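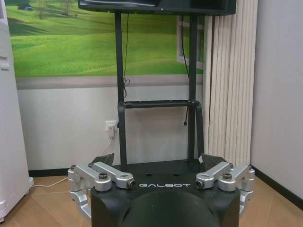

4. Setting up the room for a landmark run

Section 3 left you with a robot that moves when asked. This section covers the room, which takes longer and gets none of the credit.

Tirnum is a way of finding out what a pick-up policy is looking at when it decides where to reach. You would hope it is looking at the object. In our first round, the policy picked up the target in 102 of 170 trials with the room as trained, and in 78 of 170 once we had covered the landscape mural on the back wall. The objects had not moved. The policy had apparently been steering by a hillside.

Everything below exists so that you can repeat that test and get a number you trust, even if you don't enjoy it.

4.1 Before you start

You will need the robot with both arms homed, the objects from your training list, floor tape, a plain white sheet large enough for the mural, and the Hundico logger running on a machine that isn't going to install updates at lunch. You will also need a second person. The person who wrote the policy should not be the person who places the objects, for reasons that became clear in April.

4.2 Fixing the background

1. Decide which large things count as landmarks. Furniture, wall pictures, curtains and anything on wheels all qualify. Write them down in the run sheet under "Room."

2. Push each one to its position and tape the floor at two corners. One corner lets it rotate, and it will.

3. Draw the curtains to the same point every time and note where that is. "Mostly closed" was Rafsan Uddin's entry for an entire afternoon and we are still discussing it.

4. Leave power cords plugged in and lying where they lay during training. A white cord across the floor is part of the picture as far as the policy is concerned. Tidying it away is a change to the experiment, however good it makes you feel.

5. Capture one still from every camera with the grippers open and the arms at rest. Save these as the reference set.

Caution: Keep cords outside the travel of both arms and away from the base. If a cord has to move for safety, move it, take a new reference set, and start the run again from trial one.
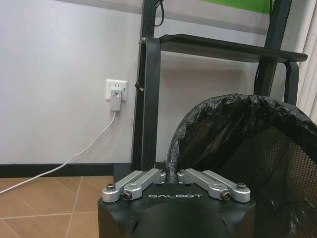

6. Look through the reference set for the small stuff. Wrist cameras sit low and close, so they give a great deal of attention to things people stopped seeing years ago: outlets, baseboards, the folds in a trash bag. A fresh bag hangs differently from the old one. Either keep the same bag for the whole run or list "bag" as a landmark and accept the looks you will get.

7. Check that the gripper itself appears in the same part of each wrist view as it did in training. If it has shifted, the camera mount has slipped. Go back to section 2 and tighten it. Do not correct the shift in software. Meriem Benjelloun corrected it in software, and the correction was beautiful, and it hid a slipping mount for the rest of the session.

Note: The fingers take up a fixed part of every wrist image, and a policy can learn to ignore them. It learns this only if they stay put.

4.3 Placing the objects

1. Load the placement list in Hundico. It gives a floor position and a heading for each object, shuffled once and then locked.

2. Place the object on its mark. Upright objects stand upright. Objects that fell over count as fallen over and get their own code in the log.

3. Put the distractors down last. These are the small toys and oddments the robot is supposed to leave alone. Use the same ones in both conditions.

4. Step back behind the tape before you call the trial. Your shoes are also a landmark.

5. Start the trial. Don't say "come on" to the robot. It can't hear you, but the person scoring can.
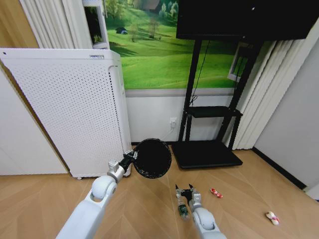
What happens if one arm is already holding something when the other begins its reach?

The trial counts as normal, provided the held object was in the gripper at the same point in the matching trial. Log it with the code HELD and name the arm. If the held object drops during the second reach, score the reach by itself and enter the drop on the next line.

4.4 Covering and uncovering

The comparison comes from running the same placement list twice, once with the room as trained and once with a single landmark covered or moved. A single landmark means a single landmark. Hajar Zaki once covered the mural and shifted the television stand in one go to save time, and we now own a very precise measurement of nothing in particular.

1. Finish the full list in the first condition.

2. Cover or move the landmark. With a sheet, pull it flat and fix it at the top. A sheet with deep folds is a new landmark.

3. Take a second reference set and compare it with the first. The covered item should be the only difference you can find. Have the second person look too, ideally someone who wants to go home and will be blunt.

4. Run the list again in the same order.

5. Repeat 3 times with fresh placement lists before you tell anyone a result.

Note: Large furniture is worth testing even when it seems too dull to matter. Plain doors have straight edges, straight edges are easy to track, and your policy has no sense of dullness. 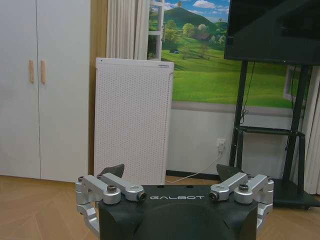 Figure 4-2. Wrist camera view with the wardrobe, air purifier and mural uncovered.

4.5 Reading the numbers

Hundico reports successes for each condition and the difference between them. A small difference means that the policy probably doesn't depend on that landmark. It says nothing about the landmarks you haven't covered, and there are always more of those.

If success goes up when something is covered, check the run sheet for swapped labels first. If the labels are right, keep the result and send it to Aicha Ezzat, who collects them.

Leave the floor tape down when you finish. Section 5 uses the same marks.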